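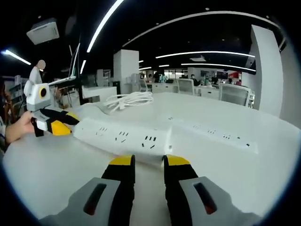 Chapter 6
Electricity in the Home and Workplace

Chapter Outline
6.1 From the Service Panel to the Outlet
6.2 Current, Voltage, and Power
6.3 Sharing a Circuit
6.4 Protective Devices
6.5 Extension Cords and Power Strips
6.6 Keeping a Household Load Record

Key Terms
ampere, branch circuit, circuit breaker, conductor, ground, insulation, load, outlet, overload, rating, resistance, short circuit, volt, watt

Introduction

Most people use electricity many times before breakfast. A lamp is switched on, water is heated, a telephone is taken off its charger, and a refrigerator that has run through the night goes on running. Each of these actions draws on the same supply, and each is made possible by wiring that lies out of sight behind walls, floors, and ceilings. The equipment that can be seen, such as plugs, cords, switches, and power strips, makes up only the last few feet of a path that may begin many miles away.

In Chapter 5, electric charge and electric current were treated as physical quantities. The circuits studied there were simple ones, built from a battery, a length of wire, and a lamp. The present chapter applies the same ideas to buildings. The laws do not change when the circuit becomes larger. What changes is the number of devices, the amount of energy moved, and the harm that can follow from a mistake. A student who is able to find the current in a flashlight already has most of the arithmetic needed to decide whether a space heater and a hair dryer may be used on the same branch circuit.

The chapter was revised by Enikő Csizmadia for the current edition. Sections 6.3 and 6.5 have been rewritten, and the load tables in Section 6.6 have been moved from the appendix into the main text. Teachers who have used earlier editions will find that the practice problems have been renumbered.

A Case to Consider: The Reading Room at Rellach

The town library at Rellach was built at a time when a public reading room needed electric light and very little else. Its main room was given one branch circuit for the ceiling lamps and another for the wall outlets. The outlets were placed far apart, on the assumption that they would serve a floor polisher and perhaps a desk lamp.

Over the years the uses of the room changed. A copying machine was placed near the door. Computers were added along the north wall, and visitors began to bring their own. To serve them, the staff bought power strips and set them out on the tables. The number of places to plug something in grew from year to year, while the wiring in the wall remained exactly as it had been on the day the building opened.

One afternoon in August, the circuit breaker for the wall outlets opened and the computers went dark. The breaker was reset. It opened again within the hour. A portable air conditioner had been brought in because of the heat, and it shared the circuit with the copying machine and every computer in the room. The lamps, which were on their own circuit, stayed lit throughout.

The electrician who examined the system found no broken part. The breaker had done what it was designed to do. The fault lay in the total load, which was greater than the circuit could safely carry. The library was advised to move the air conditioner to a different circuit at once and to plan for new branch circuits along the north wall.

The Rellach case will be used again in Sections 6.3 and 6.4. As you read, keep the following points in mind. Adding outlets does not add capacity. Devices on one branch circuit share a single limit. A breaker that opens repeatedly is giving information about the circuit, and the cause should be found before the breaker is reset again.

A First Look at the Quantities

Three quantities appear throughout the chapter. Voltage, measured in volts, describes the energy given to each unit of charge by the supply. Current, measured in amperes, describes the rate at which charge flows past a point in the conductor. Power, measured in watts, describes the rate at which energy is transferred to a device. For the calculations in this chapter, the three are related by a simple rule:

power = voltage × current

Household outlets in the United States are commonly supplied at a nominal 120 volts. A lamp rated at 60 watts on such a supply draws a current of 0.5 ampere. A television rated at 200 watts draws 1.67 amperes. Neither is a heavy load. A device that produces heat is a different matter. An electric heater rated at 1,500 watts draws 12.5 amperes, and it may use most of the capacity of a common 15-ampere branch circuit without any help from other equipment.

The outlets on an ordinary branch circuit are connected in parallel. Each device receives the full supply voltage, and the current through the circuit wiring back at the panel is the sum of the currents drawn by all the devices. The same is true of the outlets on a power strip. The cord of the strip must carry the whole of the current used by everything plugged into it. For this reason, the rating printed on a strip applies to the total and not to each outlet separately.

Worked Example 6.1

A student at the Kilar Technical School plugs a 60-watt lamp, a 200-watt television, and a 47-watt fan into a power strip. The supply is 120 volts. Find the total power and the total current.

Solution. Add the power ratings:

60 W + 200 W + 47 W = 307 W

Divide by the voltage:

307 W ÷ 120 V = 2.56 A

The strip and its cord carry 2.56 amperes when all the devices are operating at their rated power. If the strip is rated for 15 amperes, the load is well within the limit. The branch circuit must still be checked, as other outlets in the room may be in use at the same time.

Before You Begin

Students should be able to do the following before starting Section 6.1. Review Chapter 5 if any item is unfamiliar.

Draw a circuit diagram with two lamps in parallel.
State the difference between a conductor and an insulator.
Rearrange the power rule to solve for current or for voltage.
Explain why a longer wire of the same thickness and material has a greater resistance.

Safety Notice

The activities in this chapter require reading labels and keeping written records. None of them requires opening an outlet, a switch, a power strip, or a service panel. Students must not remove cover plates or attempt repairs. A cord with damaged insulation should be reported to a teacher or another responsible adult and left out of use. Equipment must be kept away from sinks and other sources of water.

Opening Activity: Reading a Rating Label

Choose 3 electrical devices that can be moved safely. Switch each one off and unplug it before looking for its label, which is often on the back or the underside. Copy the voltage, current, and power ratings into your notebook. Some labels give only two of the three quantities. In that case, use the power rule to estimate the third, and mark the result as calculated.

When the table is complete, answer these questions in full sentences.

1. Which device has the highest power rating, and what does it do with the energy it receives?
2. What current would flow if all of the devices were used together on one branch circuit?
3. Would a 15-ampere breaker permit this load? Show your work.

Keep the table. It will be extended in Section 6.6, where you will prepare a load record for one room and compare it with the records of the Han and Uka households given there.

6.1 From the Service Panel to the Outlet

Electric power enters most buildings at a single point. It passes through a meter, which records the energy used, and then reaches the service panel. Inside the panel the supply is divided among a number of branch circuits, each protected by its own circuit breaker. Older buildings may have fuses in place of breakers.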